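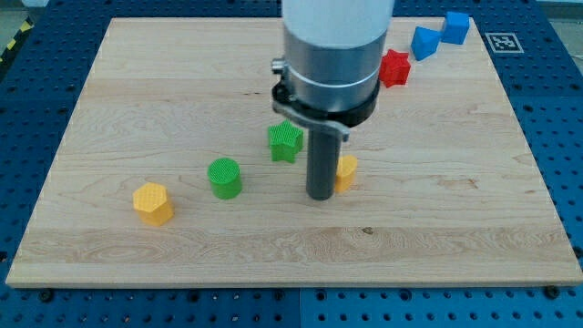
Figure 1. Tabletop setup with the arm above the maple board. The square marker on the bench is at the upper right.

Block Selection and Push Planning on a Shared Tabletop
Project Report, Robotics Software Laboratory
Chie Higuchi and Yao-tsung Kan

Summary
This report describes the software written for the block arrangement project. The system receives a short written instruction, such as "move the red star next to the blue cube," and produces a series of pushes carried out by the arm. The work covered three parts: locating the blocks, choosing a target, and planning the motion of the rod. The hardware was supplied by the laboratory and was not changed.

1. Perception
Camera images are passed to Notik, the detection module written for this project. Notik returns a color, a shape and a position on the board for each block. Positions are expressed in the bench coordinate system, which is fixed by the square marker. The detector was trained on 300 labeled images taken under the laboratory's ceiling lights.

Most detection errors involved blocks standing close to the rod. In Figure 1, the small yellow block is partly hidden behind the rod, and only its right half is clearly visible. In such cases the first version of Notik often reported no block at all. The current version keeps the last confirmed position until the rod has moved away.

2. Planning
The planner, named Noltelgate, treats every action as a straight push along the surface. For each push it selects a contact point on the side of the block opposite the goal, then checks the path of the rod against the outlines of all other blocks. If no clear path is found, the rod is raised and lowered again at another contact point.

Star-shaped blocks required separate handling. A push between two points of the star was stable, while a push against a single point tended to turn the block. The planner therefore limits contact on stars to the inner corners.

3. Control
Motion commands are sent to the arm through Cukomau, a small interface layer that also enforces the height limit of the rod. The limit is set 4 millimeters above the board. A new plan is requested after each push, so that small position errors do not build up over a long instruction.

4. Results
The final test in October used 11 instructions. The system completed all but 2 of them. Both failures occurred when a block came to rest against another and Notik merged the two outlines into one.

5. Further Work
Separating the outlines of touching blocks is the first priority. The authors also recommend that the planner record the contact point of each failed push, as the present log stores only the goal position.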